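Sorting the Small Stuff: A Bench Method That Survives the Week

Most workbenches fail in the same place. Large tools have hooks, large stock has a rack, and everything smaller than a hand collects on the top until the top is gone. At the Timside workshop the usable surface of the main bench had shrunk to a strip along the front edge by last May, and jobs were being finished on the floor.

Anatole Ferrand, who set up the present system, began with the containers. He had 2 weeks and no budget for cabinets. His rule was that a container should be open at the top, light enough to lift with one hand, and distinguishable by color from the other end of the room. Labels came later and were kept to the shelves.

"A lid is a decision," Ferrand says. "People put the thing down beside the box and plan to open it afterward."

Bins are assigned by kind of contents. White takes hand tools in current use. Blue takes boxed and packaged goods, meaning anything still in its carton or wrapper. Red is for items with no assigned place, and it is emptied on Thursday whatever is in it. 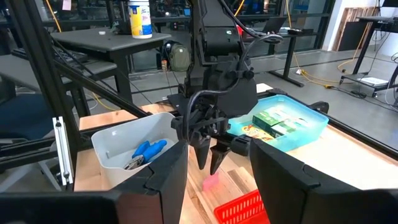

Vandville Workshop Practice Desk

The pale wood top helps. Small parts show against it, and the bins stand directly on the planks without a mat or liner. A blue-handled tool in a white bin can be found at a glance. Green cartons in the translucent blue tray are stacked toward the middle, which leaves room at the corners for smaller packages.

The red basket has perforated sides. Ferrand specifies this for the unassigned container because dust and filings fall through when it is shaken over a trash can. Solid walls are better for packaged goods, where a torn carton can leak its contents.

Depth matters more than footprint. A deep bin hides its lower layer, and a hidden layer is never sorted. The Trundine shallow tray used in the trial held 6 cartons in a single course; the deep version held more, but retrieval meant unloading half of it. The deep trays now store packing paper.

Over the trial period the shop logged 535 items moved from the bench top into a container. Most were fasteners, bits and offcuts. Worku, the supplier of the shop's shelving, has since cut two lower shelves to match the tray width, so a full tray can be slid off the bench and stored without being repacked.

Loose single items remain the weak point. One small part left on the wood attracts a second — and the second is usually a different size.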